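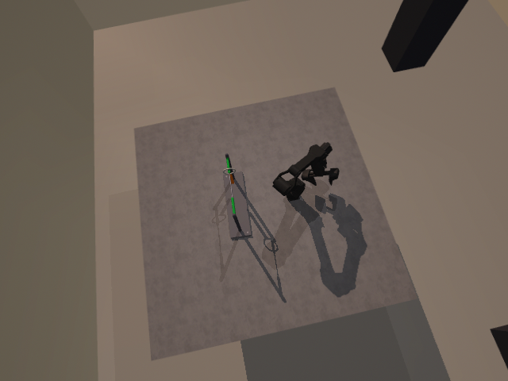
Kurnwood Civic Study Project
Progress report to the Lahlou Fund
May 3, 2018

1. Status

The project examines how religious language is used in local political speech, and whether residents hear it as the speaker intends. Work is on schedule except for the second mail survey, which is covered in section 3.

2. Work completed

The sermon and speech archive now holds 1,110 texts, all of them from Kurnwood and Retton counties. Each text has been coded for scripture citations, calls to civic duty, and references to public disorder. Two coders read every text separately. Where they disagreed, a third reader made the final call and the reason was logged.

Citations from the Old Testament outnumber those from the New Testament in both counties. In Retton the gap is wider in council speeches than in sermons. We have not yet tested whether this holds once the date of the speech is taken into account.

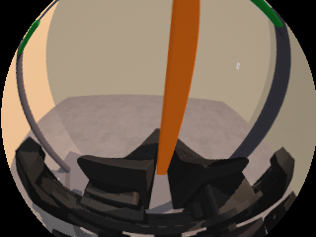 The first mail survey went to 2,000 households. It asked residents to read short passages and mark whether each one was a religious statement, a political statement, or both. Returned forms have been entered and checked against the paper copies. Detomix handled printing and postage under the existing contract.

3. Delays

The second survey was held back after 46 forms came back with the passage on page two missing. The print file has been corrected and a new proof approved. Mailing will follow the local primary so that answers are not colored by campaign material.
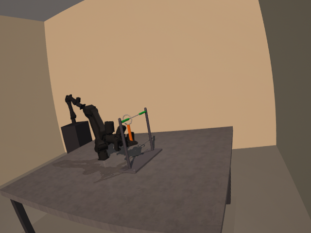
4. Budget

Spending is within the approved limit on all lines except postage. We request permission to move unspent travel money to cover the difference. No increase in the total award is sought.

5. Next steps

Recode the 3 speeches flagged for incomplete transcripts. Mail the corrected survey to the same households. Send draft tables to the Fund ahead of the November review, with the codebook attached.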